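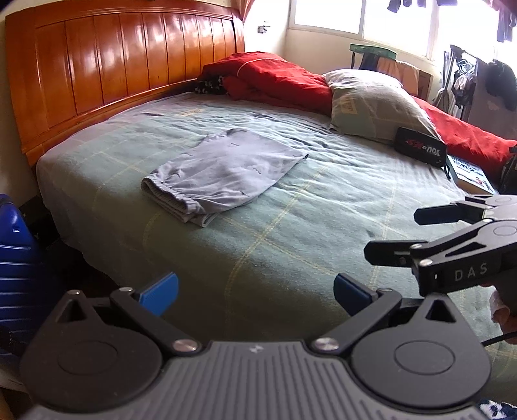
Kelly Amaral told our group that the finger pads are the whole story, and that everyone who visits Irton wants to talk about software instead. I came on Fri 19 July expecting a sales pitch and got a talk on screws.

The hand-held grippers go out to homes for bedroom work, folding clothes on a bed and so on. Two linkage arms, one pad on each, silver pivot screws at the bottom. The Julach bench checks every unit after 90 hours of use: pads off, pivots cleaned, gap measured fully open. A pad with worn ridges gets replaced. So does any screw that has been tightened twice — a rule I found wasteful, and said so.

We were shown a log with 297 entries. Most were pads. I asked how many faults had been caught at the bench before a user complained, and the answer was slow in coming.

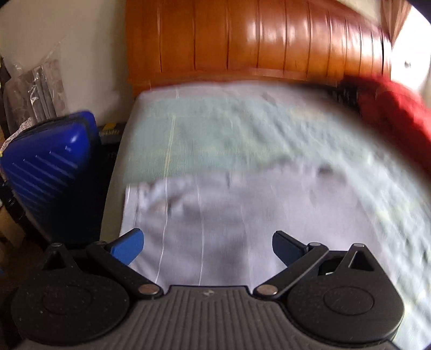 A man in the back row wanted to know why the pivots aren't sealed, given how much lint comes off a blanket. Cost, he was told, and a sealed joint takes longer to open. Fair enough, but lint was the second most common entry in that log.

The Pedov unit due in May is still being tested. I'd like to see its screws after 90 hours before I believe the brochure.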